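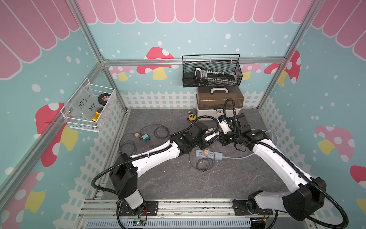
A teal wall with white dots under a pink scalloped awning pattern.

Shop signs should state their hours in figures
Nesrin Kahraman
2018-06-17

The high street in Plornarstead has spent two years on its shopfronts. Awnings have been replaced, fascias repainted and brackets straightened. The grant scheme paid up to 400 pounds per frontage, and the rules covered colour, lettering height and the depth of the blind. They did not cover opening hours.

I regard this as an error of specification. A sign has two jobs. It identifies the premises, and it tells a person on the pavement whether the door can be expected to open. The first job is now done well along most of the street. The second is left to a card taped inside the glass, often handwritten and often facing a radiator.

Consider Leblanc, the baker. The new fascia can be read from the far kerb. The hours cannot be read from the step, as the lettering is pale grey on clear glass and the interior is dark after lunch. In March the shop moved its closing time forward to 3. The website was changed, the telephone message was changed and the card was not. I walked there for a loaf and came home with none, which is a small loss, but it is repeated by other people on other afternoons and is never recorded anywhere.

Erdal Aksoy, who drew up the frontage guide, has put the opposite case to me in writing. Hours change more often than names do, he argues, and painted figures become wrong figures. A guide that demanded them would add cost every time a trader altered a shift. The point is fair as far as paint goes. It does not apply to a slotted plate with loose numerals, of the kind used at Kasberg station for decades, where a change takes one person and a short ladder.

The requirement I would write is brief. Hours to be shown in figures, at eye level, on the outside of the glass or beside the door. Dark characters on a light ground. No phrases such as "late" or "most days". Lunchtime closing to be given on its own line. Ten minutes should be enough to fit the plate.

Telephone listings such as Nundis are often offered as the answer. They are useful to those who plan a trip and of little help to those already standing outside, with a bag in each hand and rain coming on. The frontage guide is open for revision until the autumn, and one added paragraph would cover it.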